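Open Day Safety Walk – Skerkavstead Workshop, Main Room
Inspected by: Beca Wogan, with Lorne Hiebert
Month: October
Expected visitors: 80, in groups of 8

1. Exits and walkways
Door checked at the visitor end. OK.
Comment: Cables cross the plank floor in the demo area. Cover or tape before the first group. Lorne to do.

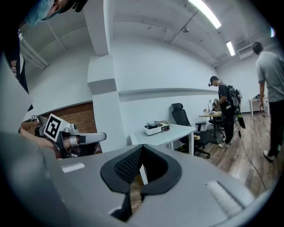

2. Chairs on casters
Action needed. Push them in at the desks before each group and keep them out of the walking route.

3. Hand-held grippers
Fingers, pads and marker mounts checked for loose parts. OK.
Comment: Visitors may try one with a presenter beside them. Keep fingers clear of the jaws – this goes in the welcome talk. Baltazar Zavala has the wording.

4. Cooking demo table
Grill to stay unplugged while visitors handle the grippers. Handle of the pan turned away from the walkway.
Comment: Move the cup and the artificial flowers off this table if the grill is going to be switched on.

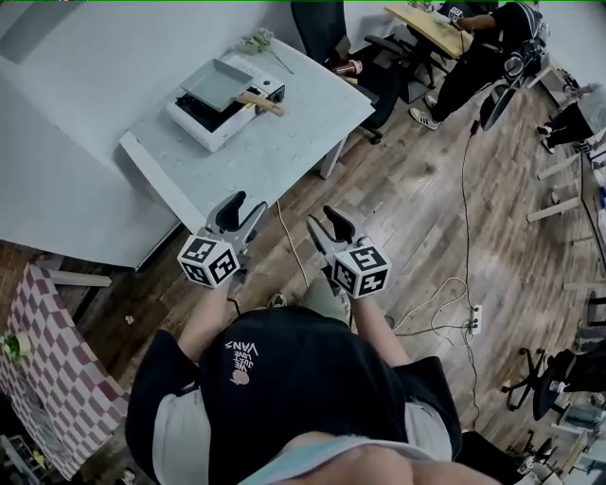 Item 4: grippers held at the table with the grill and square pan.

5. Power strips
Action needed. The one on the floor near the demo table has too many leads around it. Tidy and recheck.

6. First aid and extinguisher
Extinguisher tag 164 in date. First aid kit short 2 burn dressings – Prys Prothero to restock.

Recheck items 1, 2 and 5 at 8:30 a.m. before doors open.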